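Fekuvville Home Preserving Board > Drying and Storage

Dried plums going hard after opening

ebaxter_20
Dehydrated 2 kg of plums at 60 degrees for 14 hours. Sealed, they stay pliable. Once a jar is opened they turn leathery within days. Is the cause residual moisture or the lid?

Tipoki
Lid. Check the seal first.

D_Ormsby
Disagree. 14 hours is too long for halves. You've case hardened them: dry skin, damp centre. Condition them in a closed jar for a week and shake daily.

Tipoki
Case hardening shows up before opening. Hers were pliable.

ebaxter_20
Seals are new. Would smaller portions help? Snack table at our place on the weekend:
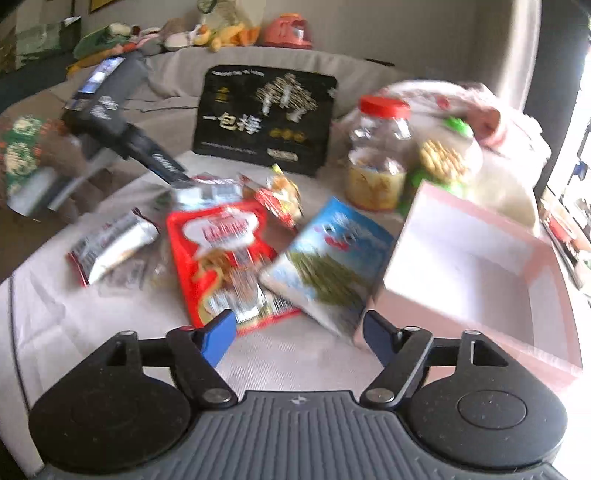
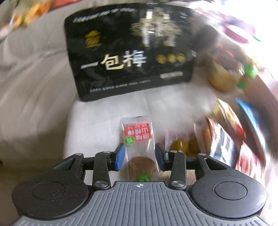
My jars hold 262 g, and it takes us almost a month to finish one. Each opening swaps the air over the whole batch. A small clear packet like the one in the second photo would limit that to a single serve, but I don't know which film to buy. Plain polyethylene or a laminate?

D_Ormsby
Laminate. Polyethylene is a fair moisture barrier but a poor oxygen barrier, so the colour goes.

Tipoki
For a month in the cupboard, polyethylene is fine. Still check the lid.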